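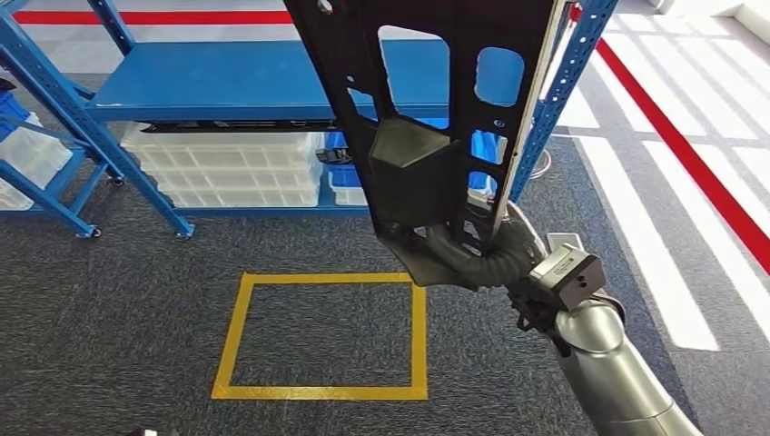
Ticket: Davow parallel gripper kit, trial unit
Subject: Large panels swing on the way out of the pick
Status: Open, waiting on customer
Opened: 5th February

Customer (Skornov, assembly cell)

We have your gripper on a four-week trial and so far it has been a pleasure with everything except the part we bought it for. That part is a black molded plastic panel with big cutouts and a length of corrugated hose at one end. We grip it at the hose end because the rest of it is mostly holes.

The fingers close, the status light goes green, the arm lifts, and the far end of the panel starts waving like it has spotted a friend across the room. By the time the arm reaches the drop position the panel has rotated in the fingers and we place it crooked. Your software reports a successful pick every time. I admire its confidence.

Already tried:
- power cycle, twice, the second time with feeling
- grip force from default to maximum
- the "large part" preset, which changed the icon
- cleaning the finger pads

Arm speed is 300 mm/s. Firmware is whatever came in the box.

Davow support

Thank you for the detailed report. Please confirm that the part is within the rated payload of the gripper.

Customer

It is. The panel is well under the limit by weight. It's the length that's the trouble, and I can't find a word in the manual on how far the part may stick out past the fingers. Page 20 has a drawing of the gripper holding a cube. If we made cubes I would have no complaints.

Davow support

Understood. The payload figure assumes the part's center of gravity is close to the fingertips. With a long panel held at one end, the pads have to resist twisting as well as weight. We agree the manual should say so, and have passed this to the documentation team.

Please try the following in order and report after each:

1. Put grip force back to default. At maximum the fingers may be squeezing the hose and giving the panel something soft to pivot on.
2. Move the grip point so both pads land on rigid plastic, clear of the corrugated section.
3. Lower acceleration before you lower speed. Most of the swing comes from the start and stop of the move.
4. Re-enter the part's center of gravity in the arm's payload settings.

Customer

Results, in order:

1. Slightly better, which annoyed me.
2. Much better. There is one flat area barely big enough for the pads, and finding it every time is now the vision system's problem.
3. Better again. Cycle time went up by 4 seconds. Production has noticed.
4. It was set to zero. It had been set to zero since we installed your kit. The quick start guide skips that screen.

The panel still turns a little on long moves, but it lands straight enough to use.

Davow support

Good progress. For the remaining rotation we suggest the Kozma wide finger set, which has a longer pad and a textured face. It is not part of the trial kit but we can send a loan pair. Would you run 3,000 cycles with them and export the log from Ilura?

Customer

Send them. Please also confirm that the fingers come with their own screws. The last accessory didn't, and I spent an hour matching threads out of a coffee can.

Davow support

Screws are included. Loan pair ships today. Ticket stays open pending your cycle log.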